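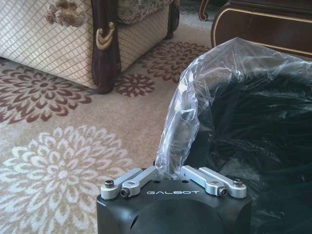
*Clear plastic film held between the gripper's fingers, with an upholstered seat behind.*

Pusudum is a floor-clearing service that Skudix has been selling since last fall to owners of furnished apartments and guest houses near Iltoscombe. A crew brings a robot into the sitting room, it picks up whatever loose trash is on the floor, and the crew vacuums after it leaves. We spoke with the manager who runs the service from Skudix's office over the Górecki furniture showroom.

She came to the job from hotel housekeeping and is frank about what the robot is for. "It picks things up off the floor. It doesn't dust, it doesn't make beds. People call and ask if it does windows, and I tell them to call a window cleaner."

Most of what it collects is packaging and paper. Film is the item customers ask about, and she says it was the hardest to get right. "A box has sides. You know where to grab a box. Plastic film has no sides, it folds up differently every time, and you can see the carpet through it. In the first month we dropped a lot of film." The current setup closes the fingers on a gathered part of the sheet and lifts from there. She says that works well enough on anything bigger than a dinner plate. Small scraps of clear film are still left for the crew.

Formal rooms make up a large part of the bookings -- carved legs, gold trim, big flowered carpets. We asked whether the carpets cause trouble.

"They did. A white flower on a tan carpet looks a lot like a napkin if you're only going by color. It would go down and pinch the rug." The fix was a second look from low down before the fingers close. It adds a few seconds to each item, and she has had no complaints about the time. 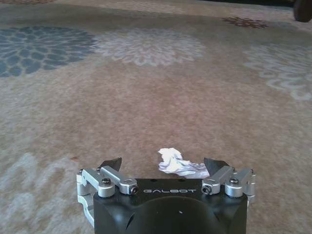
*Page last changed: 1 May 2025*

Paper is easier. A crumpled sheet stands up from the pile and gives the fingers something to close on. The fingers open wide, so the paper doesn't have to be centered between them. "If it's nearer to one side, fine. It can shift over. What I don't want is for it to push the paper along the floor, and it still does that now and then."

A visit costs $105 for one room, and each extra room is $45. She admits the price is hard to defend for a small apartment. "If you have one bedroom and a kitchen, pick it up yourself. I've said that to people on the phone." The customers who stay are the ones with several large rooms and a short gap between guests. Skudix did roughly 400 rooms in April.

The contract covers damage to floors and furniture. So far there have been two claims, both for scratches on table legs, and both were paid. Tassels and fringe are on the list of things customers are asked to tie up or mention when they book. Anything the crew can't identify as trash goes on a tray by the door for the owner to check, and the tray is kept for 23 days if no one answers.

We asked what she would change first. "The bin. It fills up too fast with film because film doesn't pack down. My crew empties it twice in a big room, and they don't like it." A larger one is being tested in the rooms downstairs at Górecki, after the showroom closes.

Bookings are taken by phone only. An online form was promised for April, and she now says summer.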